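Wornard Bin Set

Contents

Wornard is a set of short recordings of small household things being put into plastic bins and taken out again. The recordings cover kitchen odds and ends, bathroom items and things from a junk drawer. There are 1277 clips in the sorting part and 1000 in the unpacking part. A further 58 were held back for spelling fixes in their labels, which brings the total to 2335.

Bins

Every clip has a bin in it. We kept to plain plastic ones with no dividers, and the colour is noted in the bins file, along with whether the inside is glossy or dull. Cream and grey are the most common. 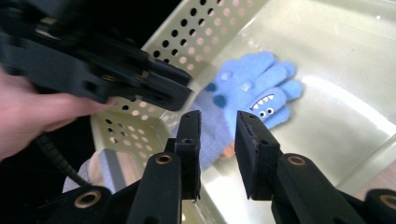 Glossy bins catch a lot of light on the floor and sides, so small pale items can be hard to pick out. Clips with strong glare have "glare" in the notes column.

Folders

sorting/ has one folder per bin
unpacking/ has one folder per session
labels/ has item names in Australian spelling

Known problems

Session 6 is missing its item list. Pegs and clips were labelled as the same thing until July.

Contact

Ruxandra Pop looks after the labels. Please send corrections with the folder name and clip number.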